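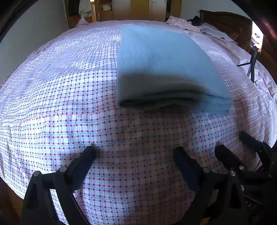 Re: [textile-care] Washing less / the cold water argument

On the 40-to-20 question, Kalkidan Hadgu wrote:

> I know some of you roll your eyes at this, but we switched the whole house
> to cold washes in April and I can't see any difference in how clean things
> come out. The Tuvora leaflet says a cold cycle does the same job on everyday
> soil, and that if every household did it the saving by 2070 would be
> enormous. Sheets, towels, the lot. I also stopped using softener and the
> towels are better for it. Is there any real case left for hot water at home?

Kalkidan, I'm one of the eye rollers, so I'll try to be fair.

I have the same leaflet. It came in the box with the detergent. That alone doesn't make it wrong, but read the small print under the chart. The test swatches were stained with tea, tomato sauce and grass, left for an hour and washed. Who has that problem with a pillowcase? What builds up on bedding is skin oil, sweat and whatever you put on your face at night, and it builds up over months. An hour-old tea stain tells you nothing about that. I wrote to Tuvora asking if they had run anything on body oils over repeated washes and got a very polite reply with the same leaflet attached.

As for 2070, I don't know what to do with a number like that. It assumes everybody's machine heats water the way it does now, and that everybody currently washes hot, which they don't. Most people I know have been on warm or cold for years out of plain laziness. You can't save the same energy twice.

"I can't see any difference" is where I'd push back hardest. You wouldn't see it. Oil in cotton doesn't show until it yellows or starts to smell when the fabric gets warm. Take a pillowcase you've been washing cold since April, iron it without steam, and put your nose to it. If it smells of nothing, I'll take back some of this. I did it with two of mine, same set, one washed warm and one cold for a whole winter, and I could tell them apart with my eyes shut. Two pillowcases in one house in Salem proves very little, I know. It's still two more than the leaflet had.

Where I agree with you: colors. Printed cotton does keep its color longer in cold water, and so do darks. I won't argue about knits either.

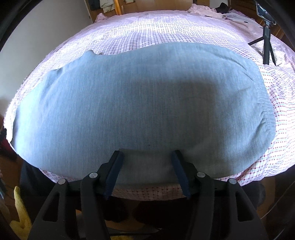
Gray heathered piece laid out flat on the checked sheet.

Anything with stretch or a loose knit goes in cold at my place, short cycle, and gets dried flat. My complaint is only with "the lot." A sweater you wear over a shirt and a sheet you sleep on every night are different problems, and any advice that covers both in one sentence was written by somebody selling something.

I agree on softener too — it's a coating, and you don't want a coating on a towel. But you changed the temperature and dropped the softener together, if I read you right, so you can't credit the cold water for the nicer towels. Try one at a time.

Nouhaila Bouzid mentioned a while back that the laundromat in Stutstead took the hot setting off three of its machines and put up a sign about the planet. I'd like to see their gas bill before and after, and I'd like to know if the price per load came down. My guess is it didn't. Nouhaila, if you're still using the place, would you look?

One more thing for the archive. People keep recommending the Tulter strips on this list for checking water hardness. Mine gave different readings from the same tap, morning and evening, and the water company says nothing changed on their end. Maybe I got a bad pack. But if you're setting your detergent dose by those strips, I'd check against the figure your supplier publishes. Too much detergent in hard, cold water leaves its own gray film, and then everyone blames the machine.

I'd welcome real test results on any of this, from anyone who didn't get them out of a detergent box.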